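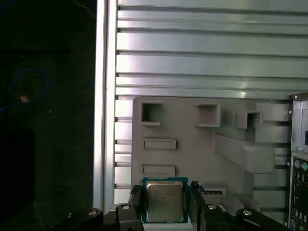 Why measure grasp offset with the wrist camera when the arm already reports its own pose?
The arm reports where the flange is. It has no information about where the part sits between the fingers, and for socket insertion that is the number that matters.

Our first insertion runs used pose only. The controller drove to a taught point above the socket, lowered, and stopped on a force threshold. Out of 100 attempts, 66 seated. I went through the logs for the other 34 and found joint error well inside spec on every one. What varied was the processor in the grip: a small rotation about the closing axis of the fingers, and a small slide along them. Both happen at pickup and neither shows up in the encoders.

The method now is simple. After the grasp, the arm lifts to a fixed check pose and holds still. One frame is taken. We fit straight lines to the edges of the heat spreader and compare them with a reference frame from a grasp that Ruairí Heffernan set by hand. The difference gives an in-plane rotation and a shift, and both are applied as a correction to the insertion target.

Notes on the edge fit, mostly for whoever picks this code up after me:

The metal lid against the colored border of the substrate is a better edge than the substrate against the background. The gray fixture plate is close in brightness to the lid, and its recesses put strong false lines right behind the part. We fit to the lid first and use the substrate only as a sanity check.

Don't use the printed text for orientation. Under top light it washes out, and the matcher locks onto noise. Orientation is fixed by how the part is presented at pickup, so the frame only has to measure small angles.

The screw heads in the gripper linkage are bright and round, and they make decent landmarks. We use 2 of them to confirm that the fingers closed to the expected width. If their spacing is off, the grasp is dropped and repeated.

With the correction on, I ran 50 attempts over two sessions. All but three seated. Two of the three were tilt out of the image plane, which a single view handles poorly – the lid gets slightly shorter in one direction and the fit absorbs it as a shift. The third was a bad line fit on a glare streak. The residual was high and should have been rejected, but I had the threshold set too loose.

The two sets are not a clean comparison. The finger pads were replaced between them, and I have no pose-only runs on the new pads. Heffernan thinks the pads account for part of the gain and I have no data to argue with him. A proper interleaved run, correction on and off in random order, is planned for September.

For tilt, the next thing to try is a second frame with the wrist camera as is and a light touch against a flat reference face before it. That costs cycle time, and I don't have a figure for it yet.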